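The Tuesday Room

I was the one who brought the cookies, so I'd like that on the record. Two neighbors hadn't spoken since September, there was a hedge involved, and I walked in with a paper plate of snickerdoodles like that was going to fix it.

I'd been a mediator for all of 4 months. Before that I did intake at a counseling center, where you learn to keep your face very still, and I figured it was the same job with a bigger table. Noemí Contreras, who trained me, disagreed. "In therapy they came because they want something to change," she told me. "In here they want the other guy to change." Then she took two cookies and left me to it.

So. Mr. Hnatiuk on my left, arms folded. Huia Baxter on my right with a folder, and the folder had tabs. She'd written down every single time his dog Brora had barked after ten at night. There were 248 entries. He had no folder, but he did have the hedge, and he'd let it grow until her kitchen got no sun at all.

I asked them each to say what they'd heard the other person say. It's a basic thing, we do it in every session, and it usually gets me at least one grumpy sentence. Mr. Hnatiuk said, "I heard she hates my dog." Huia said, "I heard nothing, he hasn't said anything."

Then we all sat there. I looked at the plate. I looked at the clock. I'm supposed to be comfortable with silence and I'm really, really not.

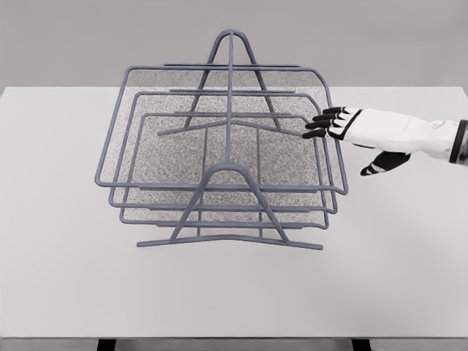

A wire mesh organizer with three trays.

"Can I ask about the first entry?" I said, mostly to hear a voice. "What was going on that night?"

Huia opened the folder and didn't read from it. She said it was the week she came home from the hospital without her husband. She said she wasn't sleeping anyway – the barking was just something she could write down. It had a time and a date and she could put it in a column.

Mr. Hnatiuk unfolded his arms. "I didn't know what to say to you," he said. "I saw the car come back and it was only you. So I stayed in. And then I'd stayed in so long I couldn't come out." He rubbed his face with both hands. "The dog used to sit with him on your step. She barks at the step."

I had a form in front of me with a box for agreed outcomes, and I did not touch that form (I was a little bit crying, if you want to know).

They never did settle the hedge that day. She wanted 3 feet off the top and he said two, and they were still arguing about it in the parking lot, loudly, next to her car. I watched from the window. At one point he went to his truck and let Brora out, and Huia crouched down and held out the last snickerdoodle.

I went and told Noemí we'd need another session.

"Good," she said. "Bring the same cookies."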